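Search this book
Enter keyword Go

Chapter 4
Keeping Hot Things Hot

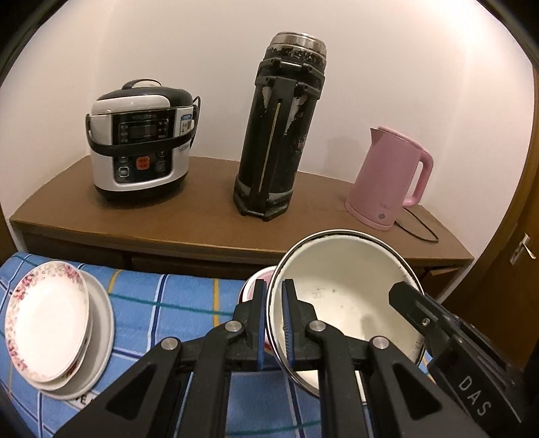 Start with a question from the last chapter. Two cups of tea, same pot, same minute. One in a thin mug, one in a flask. Why is the first one lukewarm before you finish reading a page? You already have most of the answer. Heat moves from the warmer thing to the cooler thing, and keeps moving till they match. All this chapter adds is how fast, and what slows it down.

We'll stay in the kitchen, or the corner of the bedroom that does the job of a kitchen. Kettle, flask, multicooker. Three jobs. The kettle puts heat into water quickly. The flask puts in nothing at all, only holds on to what was there. A multicooker does a bit of both, heats and then keeps warm.

A note on words before going further. "Hot" and "heat" are not the same and people mix them up all the time, including in exams. Temperature is how hot. Heat is energy on the move. A spoonful of boiling water and a full kettle of it are at the same temperature. Very different amounts of energy. Spill one, then think about spilling the other. (Don't.)

Three ways out for heat: conduction, convection, radiation. Section 4.1 takes conduction, with the spoon test. 4.2 is convection, mostly steam and lids. 4.3 radiation, short. Then 4.4 puts them togther in the vacuum flask, where each way out gets its own obstacle. A gap with the air pumped out. Shiny walls. A stopper.

Worn outsides come up in 4.4 as well. Chipped paint on a flask tells you very little, the work is done further in. A lost vacuum is another matter, and you can't see that from outside.

The running example is a set of readings by Yetunde Tamuno and Ibrahim Adebisi, taken in September for a class project at Amadi. 300 milliliters of water, poured from the kettle into an open mug and into a closed flask. After the same wait the mug read 67 degrees Fahrenheit and the flask 119. Room was at 67 too. So the mug had nowhere left to go. The flask was still losing heat, just slowly. Keep those numbers handy, you'll need them for the graph in 4.2 and agian in 4.4.

Before you start
You should be able to read a thermometer to the nearest degree, draw a line graph with time along the bottom, and say what an insulator is in one sentence. If not, go back to Chapter 3, second half.

Words to watch for: insulator, conductor, vacuum, steam, rate.

Safety. Boiling water for 4.1 is poured by the teacher. Cords kept back from the edge of the table. Lids opened away from your face.

4.1 Conduction

Put a metal spoon and a wooden spoon in the same bowl of hot water. Wait one minute. Touch both handles.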